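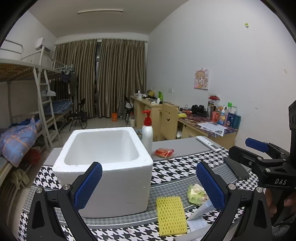 Ticket: Subtitles drift on Radham, director's cut only
Status: open

Hi again, me with the subtitles. Quick recap for whoever picks this up: I bought Radham on Flurko in July, both versions, and the theatrical one plays great. On the director's cut the English subtitles start out fine and then slide. By the big dinner argument they're 7 seconds behind, so the punchlines land after everyone has stopped yelling (kind of kills it!).

What I've tried so far:

Signed out and back in on the TV. Same thing.

Deleted the Flurko app and put it back. Same, plus it forgot my watchlist, thanks.

Played it on my laptop at 11 p.m. with nobody else on the wifi. Same drift, same spot, so I don't think it's my TV.

Switched to the Finnish subtitles, which I can't read, but they change when people talk, so those look okay to me.

Tried Ruotsalainen, by the same director. No trouble at all in the first eight scenes, then I got hooked and forgot to check.

Update: your chat person had me set the subtitle delay by hand in the Rimen player. That fixes the dinner but wrecks the opening, and I'd have to keep nudging it the whole way through. My guess is you've got the theatrical subtitle file stuck on the longer cut. The drift jumps right after the added motel scene, which has no subtitles whatsoever.

Could somebody check that file? I don't want a refund, I want to watch the movie.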